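Recording drawer demos for the club's manipulation project

Layug Robotics Club, updated 2018-10-06

Most advice on teaching a robot by demonstration says to collect more data. I don't buy it. Last year's team logged 2,279 runs, and when Edgardo Quiambao went through them in July he threw out 1,429. More of that won't help us. Follow the steps below and we may need fewer.

1. Put the drawer cabinet near the back of the table, front toward you. Clear everything else off the white surface.

2. Hold one gripper in each hand. Check that both cables have slack before you start – a tight cable pulls your wrist around and the recording will show it.

3. Open and close each gripper twice. If the jaw sticks, stop and fix it. Don't plan to "clean it up later" in software.
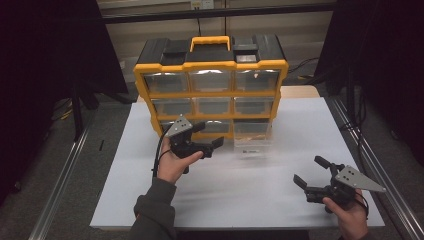
4. Work one drawer at a time and go slower than feels natural. People who are good with their hands are often the worst at this, as they rush the last inch.

5. Keep your fingers off the cabinet. If you steady it with a knuckle, the run is no good, however nice it looked.

6. Do 20 runs, then watch all of them before doing any more. Write down what you'd reject and why.

The Karnitz handout claims that variety fixes sloppy runs. Maybe. We tried mixing drawers, speeds and starting positions, and I saw no difference I'd put on a poster. Show me a test with the same drawer and the same operator and I'll change this page.

Save accepted runs to the Drorneo folder, with your initials in the file name. Rejects go in a separate folder. Don't delete them.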